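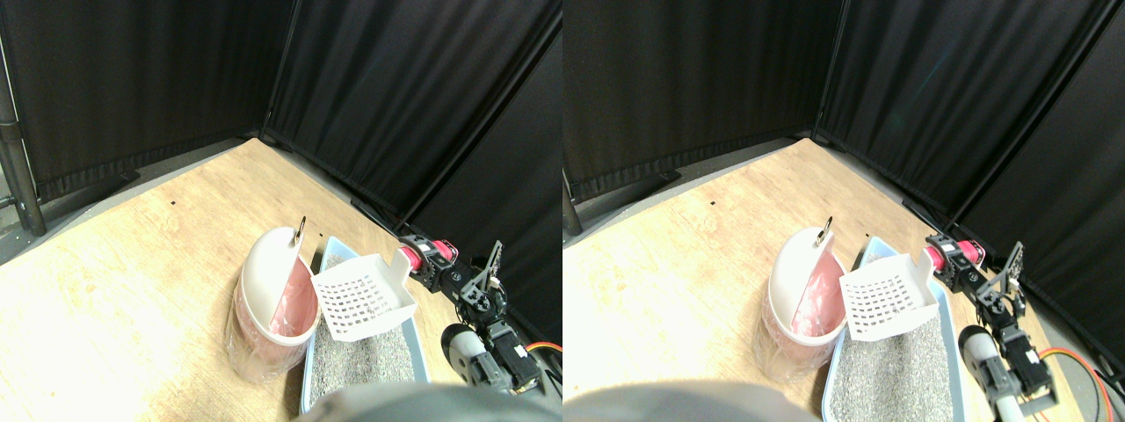 Black curtains meeting in a corner, with pale wood in front.

Dovico opens curtain hire and repair service for small stages

JURKBY, Saturday, November 7, 2020

Dovico, the curtain workroom in Jurkby, has opened a hire and repair service for schools, village halls and small theatres. The service covers black stage curtains, side masking and window blackouts, and runs alongside the made-to-measure work the company already does.

Customers can hire curtains by the week or by the term. They can also send in their own for washing, mending, new hems or a fresh coat of flame-retardant treatment. Bookings are open now, with the first deliveries going out before the end of the month.

Dovico has put 60 sets of curtains into the hire stock. A standard set has four wide panels and two narrow ones, with ties along the top edge and a chain pocket in the hem. Panels come in three drops. Sets can be split or joined, so a hall that only needs to cover a back wall does not have to hire the side pieces as well.

"Most of the calls we take are from places that use a stage a few times a year," said Nurhan Kurtuluş, managing director of Dovico. "They ask for a price on new curtains, they hear the price, and they go away and pin up bed sheets. Hiring should have been on our list years ago. We had the cutting tables and the vans, and we were short of somewhere dry to keep the stock."

Storage is in the former Eren warehouse, next to the Dovico workroom, which the company took on a ten-year lease in the spring. The ground floor holds the hire stock on rails. The upper floor has been fitted out for repairs, with three sewing stations, a long table for checking hems and a drying area with its own air supply. Wool curtains are dried flat. Cotton and polyester ones are hung.

The repair side is led by Fionnuala Kinsella, who joined Dovico from a touring theatre company. Curtains that come in for repair are first laid out and checked for torn eyelets, pulled seams, candle wax, paint and moth. The customer then receives a written list of the work needed, with a price against each item, and can choose which jobs to go ahead with. There is no charge for the check if any of the work is accepted. If none is, the customer pays for carriage only.

"A curtain nearly always goes at the hem or at the top," said Kinsella. "The middle can be perfectly sound. We had a pair in from a school last winter that had been dragged over the same nail for years, and everybody had decided they were finished. We took off a hand's width at the bottom, put in a new hem and dropped the ties to suit. They are back up and they meet in the middle again."

Flame-retardant treatment

Every hire set leaves the warehouse with a treatment certificate showing the date of the last test. Treated cotton loses its protection when it is washed with water, so hire customers are asked not to wash curtains themselves and to report spills on the return form. Marks from normal use are not charged for. Cuts, burns and adhesive tape are.

Customers who own their curtains can have them tested on site or at the workroom. A small strip is taken from the inside of the hem, where it will not show. Curtains that fail can be treated again in most cases, and Dovico will say so in writing if the cloth is too far gone to be worth it.

Rails and fixings

Many halls have lost their original rails or never had any. For these, Dovico will supply the Troltix upright and rail kit, which stands on the floor and needs no fixing to walls or ceilings. The kit packs into two bags and can be put up by two adults. It is offered with a corner piece, so that curtains can be run along two sides of a space and closed where they meet.

Dovico does not hire out motorised tracks or fit curtains above balcony level. Enquiries of that kind will be passed to a rigging contractor.

Kulap Onsri, who manages bookings, said the advice she gives most often is about measuring. "People measure the width of the stage and order exactly that. A flat curtain looks like a wall, and it lets light through where the panels meet. You want half as much cloth again, at least, and you want it to just touch the floor. If it is trailing, somebody is going to stand on it."

A measuring sheet can be posted or emailed on request. It asks for the height at both ends of the rail, as many older floors slope, and for a note of any radiators, steps or skirting that the cloth will sit against.

Prices

A standard set costs 186 pounds for the first week, including the treatment certificate. Further weeks are charged at half that rate. Term hire is quoted separately and is open to schools and colleges only. Delivery is free within the Jurkby area and charged at cost elsewhere. A deposit of 200 pounds is taken on each booking and returned once the curtains have been checked back in.

The minimum charge for repairs is one hour of workroom time. Washing is priced by weight.

With many venues closed or working with reduced numbers, bookings made this month can be moved once, to any date in the following year, without a fee. Returned sets are kept apart for three days before being handled by staff.

Sinan Ersoy, who runs the workroom floor, said the new service would also give year-round work to machinists who had been on seasonal contracts. Two have already moved to permanent posts, and one trainee place will be advertised in the new year.

About Dovico

Dovico makes and repairs curtains for stages, halls and classrooms. It was started by Nurhan Kurtuluş and Oğuzhan Yaman in a single room over a shop and now has a workroom, a warehouse and two delivery vans. In its last full year the company made 1072 curtains.

Notes to editors

Kurtuluş and Kinsella are available for interview by telephone. Visits to the workroom are by appointment, on weekday mornings, and face coverings must be worn on both floors. Fabric samples can be sent to editors on request.

Press contact: Oğuzhan Yaman, Dovico, Jurkby

ENDS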